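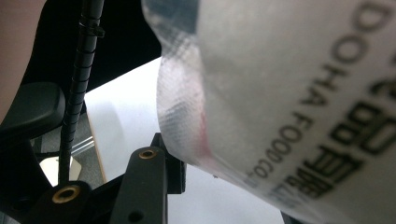 Series recording on the Enosar box lets you keep every episode of a weekly programme without setting each one by hand. This section covers the first set-up of the recorder, choosing a series, dealing with clashes and sharing recordings with a second television. Before you start, stand the box on a hard, level shelf with its side vents clear. Do not cover it against dust. A large, thin plastic bag lets light through, but it will hold heat in, and the box will shut down part way through a recording.

4.1 Before you begin

You will need:

- the Enosar box, connected to the television and to the aerial or dish
- the remote control with batteries fitted
- a working internet connection (for the guide and for catch-up)
- your four-digit PIN, if you set one in section 2

The channel scan in section 3 must be finished. If the guide shows only channel numbers and no programme names, leave the box switched on overnight and look again in the morning.

4.2 Preparing the disc

1. Press MENU and choose Recorder, then Disc.

2. Choose Check. The check runs in the background and you can watch live television while it does so.

3. When the check has finished, choose Details. A new disc should show a total of 2,315 GB, with 2,197 GB free for recordings. The rest is used for pausing live television and cannot be released.

4. If the free space is much lower than this on a new box, choose Prepare disc and enter your PIN.

CAUTION: Prepare disc erases every recording, including those marked Keep. There is no way to get them back.

5. Press EXIT to go back to live television.

4.3 Recording a series

1. Press GUIDE and find any episode of the programme. It does not have to be the first of the run.

2. Highlight the episode and press the red button once. A single red dot appears. This records that episode only.

3. Press the red button again. The dot changes to three dots. The whole series is now set.

4. Press OK to open the series options and check the following:

New episodes only. On by default. Turn it off if you also want repeats. Talk shows and confrontation shows are often repeated late at night on the same channel, and with this option off the disc can fill up quickly.

Any channel. Off by default. Turn it on if the programme moves between a main channel and its sister channel.

Keep. Choose Until space is needed, Until watched or Always.

Start early and End late. Live finals, reunion specials and studio debates tend to overrun. Set End late to the longest setting for these.

5. Press BACK to save. You do not need to press OK a second time.

Note: a series link follows the code the broadcaster gives to the programme. Reunion shows, Christmas specials and "best of" programmes sometimes carry a different code and will be missed. Set these separately from the guide.

Note: if a programme comes back after a long break under a slightly different title, the box treats it as a new series. Look for it by name under Search and set it again.
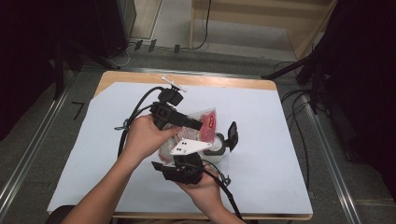 4.4 When two programmes clash

The box can record two channels while you watch a third. If you ask for a third recording at the same time, the message "Recording clash" appears with a list of the programmes affected.

1. Look for a clock symbol beside any programme in the list. The clock means the same episode is on again later in the week.

2. Highlight a programme with a clock and press the yellow button. The box moves that recording to the later showing.

3. If none of the programmes has a clock, highlight the one you want least and press the blue button to drop it. Only this episode is dropped. The rest of the series stays set.

4. To stop the same clash coming up every week, go to Recorder, then Priority, and move your favourite series to the top of the list with the arrow keys. The box then settles clashes by itself, starting from the top.

A dropped episode may still be on catch-up. Go to channel 100 and choose Missed. Episodes stay in this list for 72 hours after they were first shown, where the broadcaster allows it. Some film channels and most live sport are not included.

4.5 Watching on a second television

Recordings can be watched in another room with an Endar player. The player has no disc of its own and reads from the Enosar box over your home network.

1. Connect the Endar player to the second television and switch both on.

2. Wait for the light on the player to turn from amber to green.

3. On the main box, go to Menu, Network, Players and choose Add. A six-digit code appears.

4. Enter the code on the player with its own remote control.

5. Choose Recordings on the player. The list should match the list on the main box.

If you stop a programme in one room you can carry on from the same place in the other. Choose Resume and not Play. Only one room at a time can watch the same episode.

Recordings protected by PIN ask for the same PIN on both televisions. To hide them from the second television altogether, turn off Show protected under Players.

CAUTION: Do not unplug the main box while the player is in use. The recording being watched may be damaged.

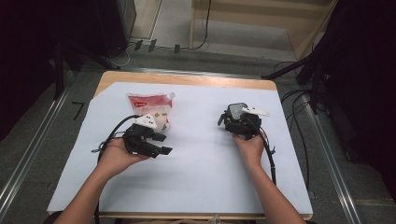 4.6 Setting recordings from your phone

The Fletano app is free to install. It shows the same guide as the box and can set recordings when you are out.

1. Install the app and sign in with the account you made in section 2.

2. Choose Boxes, then Find. Your phone must be on the home network for this step.

3. Choose your box and press Allow on the television screen.

4. Tap a programme, then tap Series or Once.

Set recordings at least half an hour before the programme starts. The box collects requests from the app at intervals when it is in standby and may miss a late one. The app cannot prepare the disc or change your PIN.

4.7 Subtitles and languages

Subtitles are recorded with the programme if the broadcaster sends them. Press SUB during playback to turn them on or off. For the menus, go to Menu, Language. The sample voice in the spoken guide is called Lý and can be changed on the same page. Subtitles on live studio programmes usually run a few seconds behind the speech, and this is the same on playback.

Guides > Enosar box > Recorder > 4 Series recording

Contents Previous Next Index Contact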